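Tags: Everyday Objects, Childcare Practice, Field Notes

4. Taking bottles apart and keeping the bits together

4.1 Why I started with the tray

I'd planned to open this section with the washing, because that's where everyone assumes the trouble is. Then I spent a good part of April hanging around the bottle bench at Prativano, and I changed my mind. The washing is fine. People know how to wash a bottle! What slows them down is the few minutes on either side of it, when a bottle that was one object becomes a small crowd of objects and then has to turn back into one object again.

The centre goes through up to 1,000 bottles and sippy cups in a busy month, and most of them are the kind with a collar, a pair of handles, a soft spout and a straw. I watched 19 sessions at the bench and talked with seven staff members afterwards, usually while they were wiping down. I'd asked for a quiet corner to do the interviews and never got one, so my recordings are full of taps.

The first thing I noticed was how much staff relied on a tray. I hadn't written a word about trays in my plan. But a shallow tray with a raised rim does two jobs at once: it stops round things from rolling away, and it tells you where the job is. Whole bottles wait on the table, bottles being worked on go in the tray, and you don't need a label for any of it.

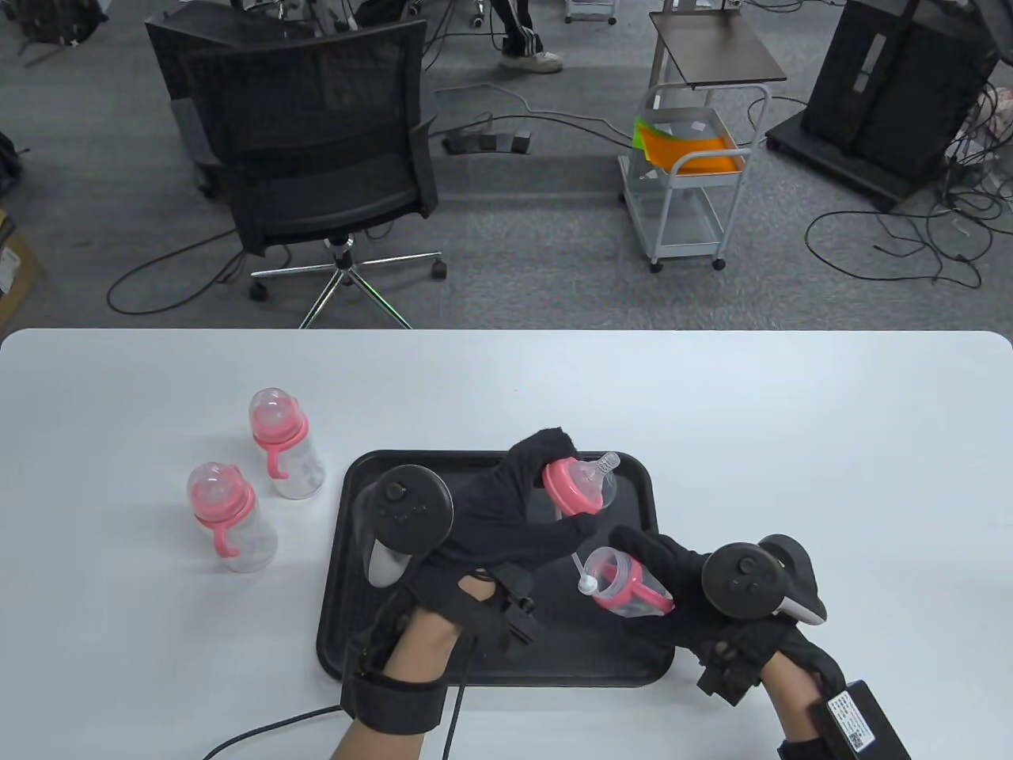

Staff had quite firm views on when a bottle should cross that line. Melur Ngau, who had been on the bench longest of the people I spoke with, liked to bring them over one at a time and finish each before touching the next. Others brought two, one in each hand, and started on whichever felt looser. I tried both ways myself and I'm a two-at-a-time person by temperament, although I have to admit I made more of a mess of it.

4.2 The parts themselves

It helps to have plain names for things, and the bench at Prativano already had its own, so I've kept them. The body is the clear part that holds the milk or water. The collar is the ring that screws on at the neck. Handles may come off as a separate piece or stay put around the neck. The spout sits in the collar, the straw hangs below the spout, and the cap goes over everything. On some models the straw has a small weighted end, which staff called the sinker.

Size turned out to matter less than I expected. I'd guessed the straws would be the worst, being so thin, but people were careful with straws for that very reason. The handles gave more grief. They're all curls and hooks, they catch on one another, and a handle ring lying flat looks an awful lot like a collar when you're reaching for it quickly. Three of the people I interviewed brought this up before I'd asked a single question about it.

Colour didn't help much either. When the collar and the handles are moulded in the same pink, you have to go by shape, and shape is slow. (I'd love to see a maker try a darker collar. I wrote to Brurorero to suggest it and haven't heard back yet.)

Figure 4. Clear and pink bottle parts in a shallow black tray. Two bottles lie on their sides in the far left corner with their threaded necks open; the handled one is still wearing its collar.

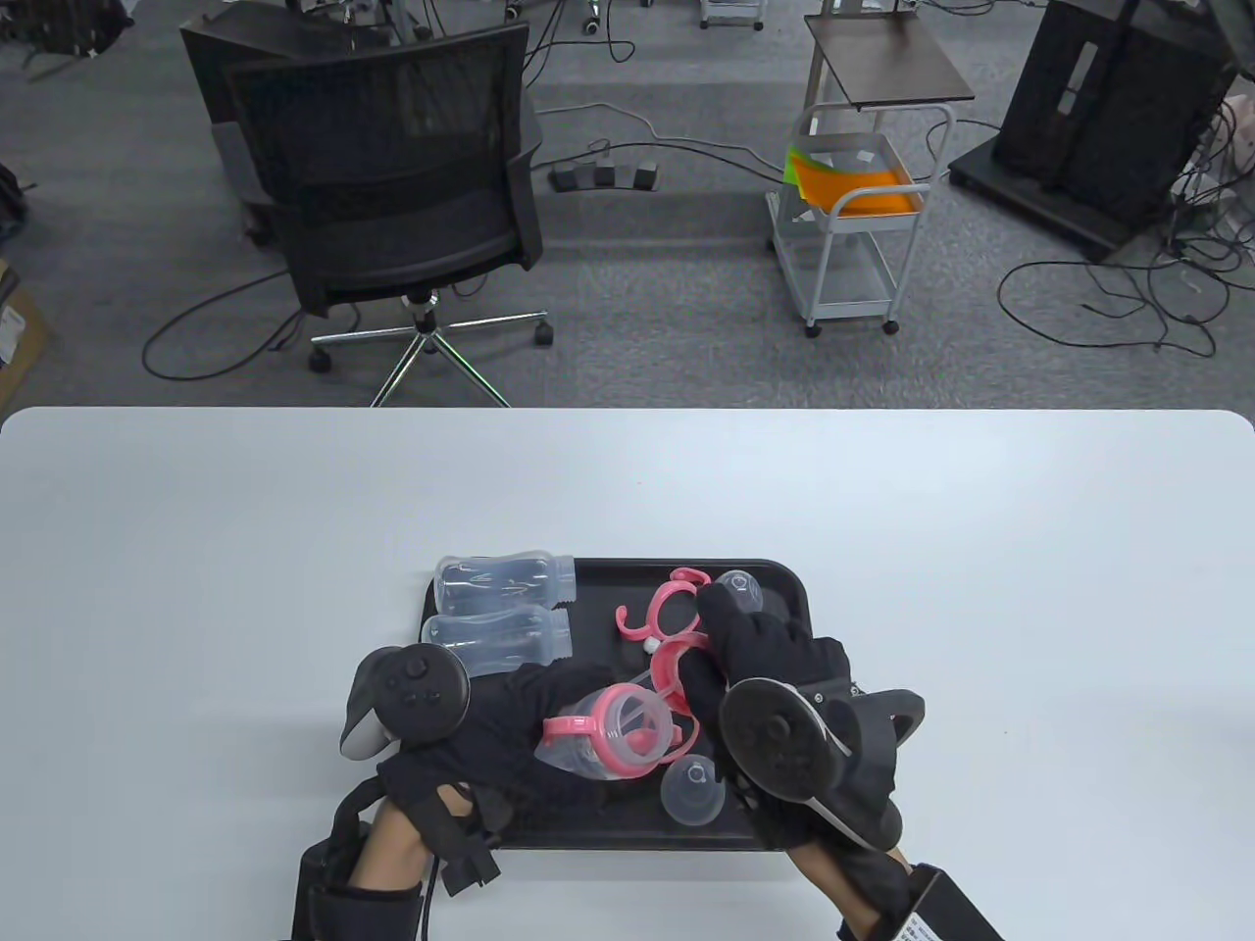
5 min read

The mix in Figure 4 is what I came to call the middle stage, with bare bodies sharing a tray with a bottle that still has its collar and handles on. I found it the hardest stage to work in and the most interesting to watch. At the start everything is upright and obvious. Once it's all apart you can at least sort like with like. In the middle you've got to hold two ideas in your head, what belongs together and what's been done, and the parts don't remind you of either.

Bodies on their sides were a point of argument. One camp laid them down along the rim so they wouldn't tip, and liked that the necks could all be pointed the same way. The other camp stood them up outside the tray and said lying down was a waste of room. I don't have a strong opinion. On a wide tray, laying them along the far rim keeps the near side clear for your hands, and that was my own habit by the end.

4.3 Which hand does what

Nearly everyone I watched settled into the same split without being told. One hand kept hold of the body and the other went looking. The holding hand hardly moved, except to tilt the mouth of the bottle toward the person so they could see whether the thread was clean. The looking hand did all the travelling, and it was the one that knocked things. 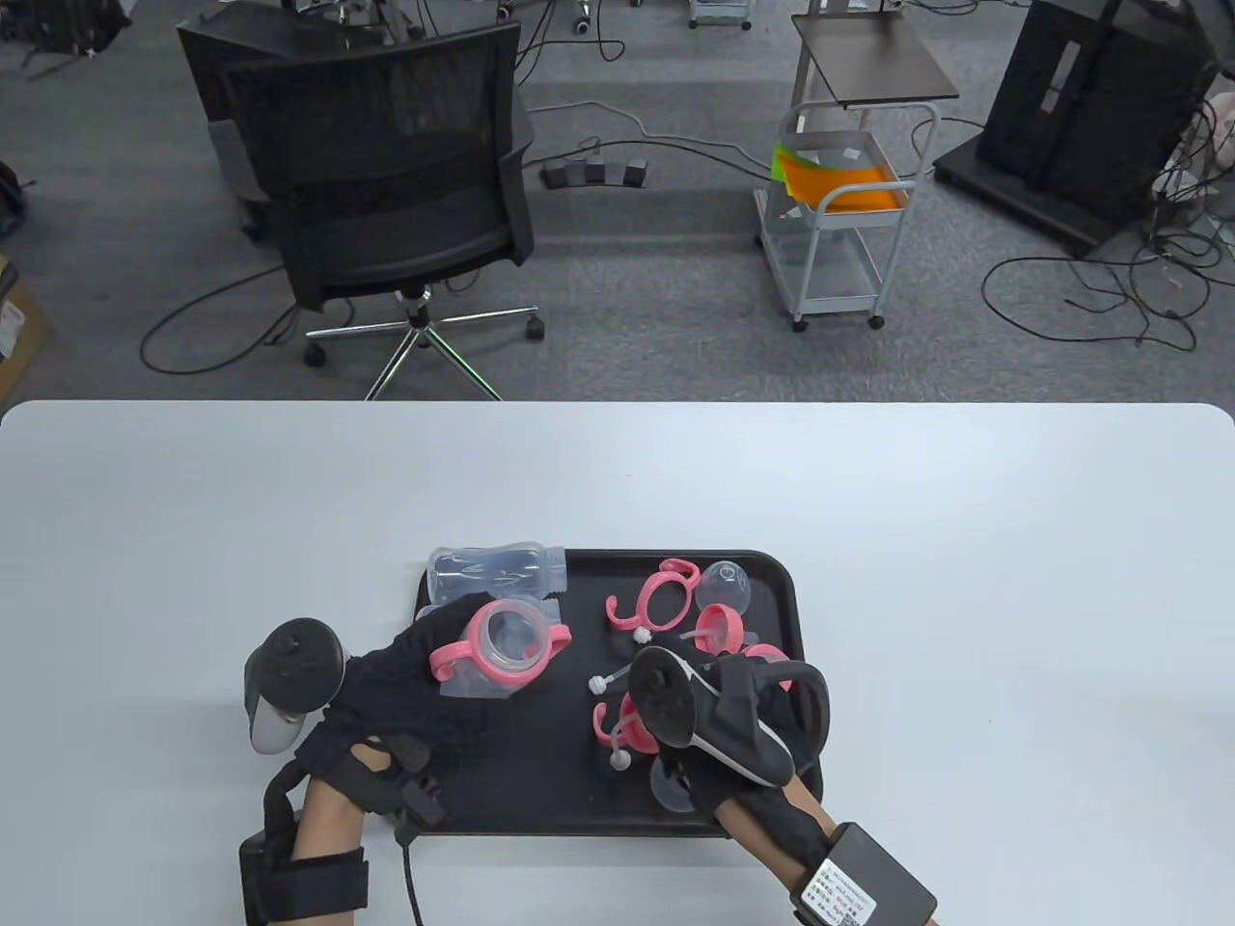

A crowded tray makes the looking hand's job a lot worse, and I think we underrate this when we talk about how long the task takes. Going back through my notes, the long pauses nearly always came with a hand hovering over the parts while the person made up their mind. Twisting a collar on or off was quick by comparison. Melur put it down to tiredness, and said the hovering got longer toward the end of a shift. I didn't time it closely enough to back her up, but it matches what I saw.

The one habit I'd recommend to another centre is parking the handles. Some of the staff put every handle piece in the same corner as soon as it came off, before doing anything with the spout or the straw. It looks fussy. It also meant they never picked up a handle thinking it was a collar, at least not while I was there. Caps were treated more casually and usually ended up wherever there was space, and that seemed to be fine, as a clear dome is hard to mistake for anything else.

I also asked Warkwood, the second centre, whether they'd try a divided tray. They did, for a short while, and went back to the plain one. The compartments were the wrong size for the bodies and too deep for the straws, which had to be fished out with a fingertip. I still like the idea of a single low divider down one side for handles only, and I come back to that in Section 5 along with the measurements of both benches.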